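3 May 2026 - two-arm bench, desk tidy task

Well, we lost most of the morning to the gripper fault again. Everything ran fine through episode 16, and then on 17 the right arm closed on a binder clip, threw an overload on the finger servo and just sat there holding torque. I hit the stop, backed it off by hand and power cycled. Same thing two tries later!

Latrice thought it was the clip handles jamming between the finger pads, and I was all set to agree with her, but then I pulled the log and the current was already climbing before the fingers got anywhere near closed. So something is dragging in the gripper itself - my money is on the carriage. We opened both grippers wide and left the pens and clips where they were while I checked the zero offsets. 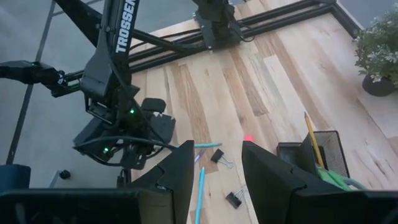

Wrist view, fingers open, second arm over the table edge.

Offset on the right one read 213 and it was 150 when Recep calibrated in April. That is way too much drift for my taste. I've put the old value in the config as a comment so we don't lose it.

Until I get the carriage apart: no unattended runs, one hand near the stop, and please skip the binder clips (pens and pencils only). Recep, did you swap a finger servo after that calibration? I can't find it written down anywhere.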